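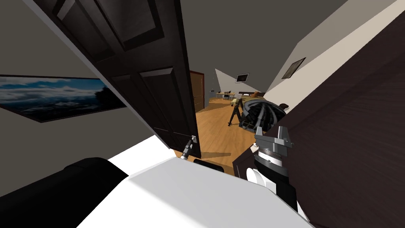

Vija Siliņa thinks the hamper code fails only when the gift wrap line is added after the code, and wants that tried before we blame the rounding.

2 February 2026. Voucher checks, Prakitz sweets and gift box shop, test basket.

Ran her order first. Code, then wrap: discount drops to zero, no message. Wrap, then code: discount applied correctly. Same result on 4 baskets out of 4, so rounding is off the list for now. Log from Sisteo shows 1,779 redemptions on this code, with over 10 percent reversed at checkout. Have not split those by wrap or no wrap yet.

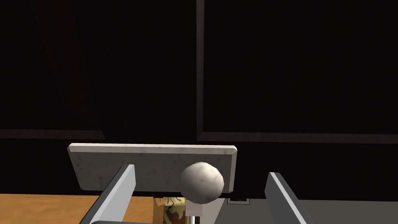 Minimum spend is a separate fault. The terms page says the threshold excludes delivery, but the basket counts delivery toward it. A $36 truffle box plus $7 shipping clears the $40 limit and should not. Repeated with the toffee tin – same thing. The loose chocolates are priced by weight and I left them out.

Indrek Žukauskas has the old rule file from May. Need to compare the threshold line with the current one. If they match, the terms page is what changed.

Open: expired codes still show as "applied" in the mini cart until refresh. Seen in one browser only. Rhiannon Meredith to retest on a phone, guest checkout, no saved address.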